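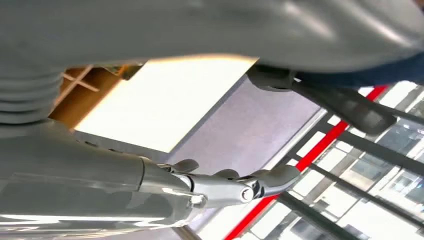

The left hand at the rail, seen from the wrist.

Skaverlow, Take 883

Print this story | E-mail this story

Again, said the speaker on the wall. So again.

Sarmīte Pärn put her hands back in the gloves. Lifted her left. Across the hall, behind glass, the arm lifted too, a blink late. Always a blink late. You learnt to lean into it, like walking on a boat.

Take 883. Reach, pause, close. Reach, pause, close. The Onishi didn't know what a rail was. It would know by take 2104, that was what the contract said, and then Cludex would pack up her chair and ship the whole lot to Virndale where the people were old and the stairs were long.

She had the wrist view up on the big screen. Grey fingers, red bar, all that window behind. The light was terrible at this hour. White everywhere. She squinted and went in by feel, though there was no feel, the gloves gave you nothing but a buzz.

Buzz.

"Too quick," said the speaker. A young man's voice, she had never met him. "It'll learn to snatch."

"It won't snatch."

"It learns what you do, Mrs Pärn. All of it."

She knew that. They'd told her the first morning, back in July, with a biscuit and a form. Whatever you do with your hands it will do. So don't scratch. Don't fidget. If you need to sneeze, say stop and we'll bin the take.

Take 884. She went slower. Her shoulder hurt. Reach, and there was the long finger out ahead of the others, always first, like somebody testing bath water. Pause.

Why the pause? He'd asked her that in the second week. None of the other teachers paused. They just went out and took hold. She'd said she didn't know she was doing it.

She did know. Not then but later, at home, going up to bed. Her own hand out over the banister, waiting. Her mother on the stair below, those last winters, one hand on the rail and one in Sarmīte's, and you never closed your hand first. You held it there. Let her come to you. If you grabbed, she startled, and if she startled she went down.

So, the pause. Eleven years of it and it had got into the bone.

"We could trim it out," the young man said now. "In the data. It costs us time on every reach."

"How much time?"

"Not much. It adds up, though."

She took her hands out of the gloves. You weren't supposed to, not mid-take. The arm sagged an inch and held. On the screen the red bar went on across the picture, and the hand stayed where it was.

"Put it on its own," she said. "Go on. What it's got so far."

"It's not ready."

"Put it on."

A long wait. Somebody talking off the mic. Then the light over the glass went from green to blue and the arm drew back, all the way back to the start, with nobody in the gloves. She folded her hands in her lap so as not to help.

It reached. Clumsy, low, nearly a hand's width off teh bar. Corrected. Came up.

And stopped. Open. Waiting on someone.

She counted without meaning to. One, two. On 3 it closed.

Nothing from the speaker. She could hear him breathing, or the fan, one or the other.

"Leave it in," said Sarmīte.

"I'd have to ask."

"Then ask."

She got her flask out, poured a bit, drank it standing up by the glass. Her tea had gone cold hours ago. Inside, it was already going back for another try, and it paused again, and she found she was holding her own hand out a little way from her side, fingers open, level with it.

Eventually the light went green.

"Take 885," he said. "Whenever your ready, Mrs Pärn. Same as before."

She sat down and put on the gloves.

More short fiction
The Ferry Clerk
133 Steps to Virndale
Salt for the Road
What the Lodger Left

Last updated: December 2, 2020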